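Arm in the staff kitchen: what happens to the early shift?
Forum: Canteens, cafés and works kitchens

letay_m
Hello all, I've been reading here for ages and finally have something to ask. I run the early shift at the Wandov works canteen, 12 of us on the rota, and on 2nd March we had a talk from Olto, the firm that wants to put an arm at the end of our counter. Before it touches a real loaf they teach it on the computer, in a made-up kitchen with its own bread, board, microwave and sink, and they've been very good about sharing all that with us (Priit from their side has even joined this forum, hello Priit!).

My worry is a simple one. The first hour, when we cut bread and warm things up, is when my lot talk to each other. New people learn the job in that hour. If the arm takes it over, do they come in later, lose the pay, or get moved to the till, which half of them can't stand? I'd love to hear from anyone who has been through it. The bread practice is the bit I keep going back to, as it's the job we do most of.

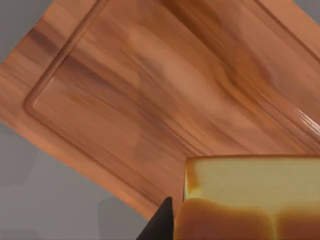
Re: what happens to the early shift?
oana_cozma
Hello Letay, and welcome! We had a dishwashing line put in at Khamphan, so a different machine, but I think a lot of it carries over. They told us it would "free us up". Well, it did, and then the freed-up time was filled with stock counting before we'd had a chance to say what we wanted it for. My advice is to get the new rota in writing before anything is bolted down. And ask who clears up when it stops, as that was me for most of February, with a mop.

Re: what happens to the early shift?
chutima_c
I'm going to disagree with Oana a little, though I do sympathise about the mop. I'm 50 and my wrists are not what they were, and I would hand over the bread tomorrow and wave it off with a smile. At Ramar we lost 2 people to bad shoulders. If something else does the sawing and lets me do the cooking, lovely. The pay question is a fair one, but I'd sooner fight about pay than keep the sore wrists so that we have something to chat over.

Re: what happens to the early shift?
priit_e
Hello Letay, hello everyone. I can't promise you anything on rotas, that's for your managers, and I'd say so to them too. What I can tell you is what we're working on. Bread is one part, and the knobs on the microwave are another. A person turns a dial without a thought, but for the arm it means coming in low past the door handle and getting the fingertip to the right spot. We'd be very glad of comments from people who use these every day.

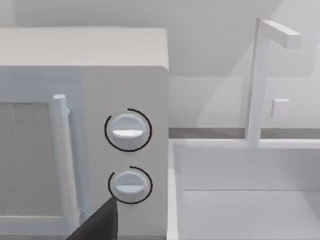 Fingertip by the lower knob, with the sink to the right.

Re: what happens to the early shift?
ritva_l
Thank you for putting that up, Priit, but please don't make the kitchen too tidy! That sink is empty. I have worked in canteens for 11 years and could count the empty sinks I've seen at seven in the morning on one hand. Put a porridge pan in it, and a tea towel over the microwave door, and then tell us how it gets on.

Re: what happens to the early shift?
letay_m
Ritva, I laughed out loud, there's a porridge pan in ours as I type. Chutima, you've made me think, and I'm going to ask each of my lot on their own which jobs they'd gladly give away, as I'd rather assumed I knew. Oana, the rota in writing is going at the top of my list. I'll come back once I've spoken to the managers.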